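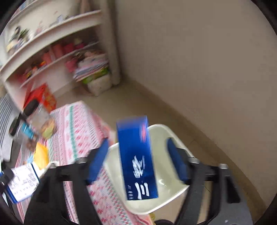

Contents of the Antal Migration Narratives Corpus

The corpus holds 78 transcribed interviews with people who moved to Josholm or Plelholm as adults. Each transcript is one plain text file in UTF-8, with one speaker turn per line. Interviews were held in the speaker's choice of language. Where that was not English, the translation sits beside the original under the same file number, ending in _en.

Metadata

The file speakers.csv has one row per interview: region of origin, age band, years since arrival, main occupation before and after the move, and interview language. Region is given at the level the speaker asked for, so some rows name a province and others a continent. Empty cells mean the question was declined.
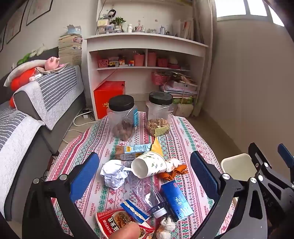

Age bands are ten years wide. Years since arrival are whole numbers, rounded down.

Topic labels

Passages of up to 200 words carry one or more labels from labels.txt. Ntombi Radebe and Anisa Wattimena labeled 700 passages independently and settled differences by discussion. The labels "homesickness" and "family duty" overlap heavily and should be merged for most counts.

Known limits

Speakers were reached through language classes at Tillelbridge. People who arrived with fluent English are underrepresented. Names of employers and landlords were replaced with codes; street names were removed.

Access

Research use only. Do not attempt to identify speakers. Quotations over 1,000 characters need written permission from the project.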